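How to wash and dry bed sheets without pilling

Most pilling happens in the wash and the dryer. Cotton and polyester blends are the worst for it, but plain cotton will do it too if the load is too full.

Start by stripping the bed and shaking everything out over the floor. Check pockets if clothes have been left on the bed. Keep towels out of the load, as the loops rub against the sheets. 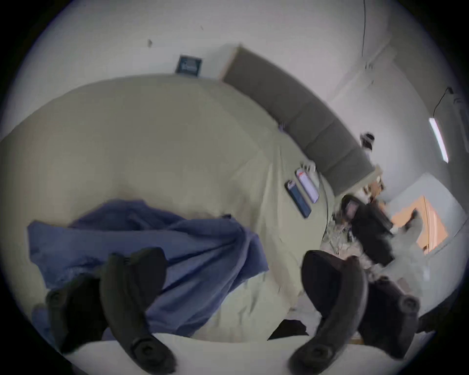
Clear the bed before you strip it.

Turn pillowcases and doona covers inside out and do up the buttons. Load the machine loosely to three-quarters full. Use a warm or cool cycle, a slow spin and liquid detergent. Powder can stay gritty in cold water, especially if you are on tank water as we are here.

Skip the fabric softener. Half a cup of white vinegar in the rinse does the same job.
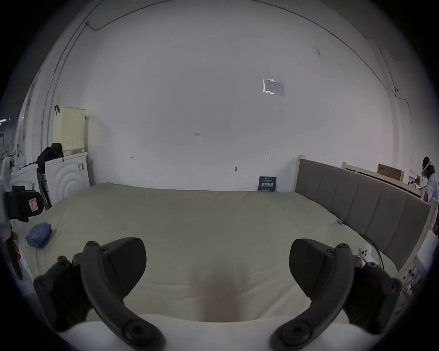
Hang sheets by the hem, folded over the line by a hand's width, and peg at both ends. Fitted sheets dry faster if you peg two corners and let the rest hang open. If you use a dryer, take them out after some 17 minutes, while the seams are still a bit damp, and finish them on a rack.

Pills that have already formed can be taken off with a fabric shaver. Pull the sheet tight on the mattress and work in small circles.

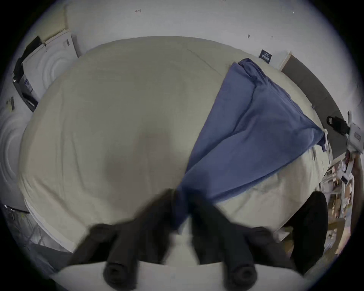
Wollar, September

Updated with a note on colours. Wash dark blues on their own for the first 3 washes, in cold water, and dry them in the shade. Pale sheets pick up loose dye easily and it is hard to get out again.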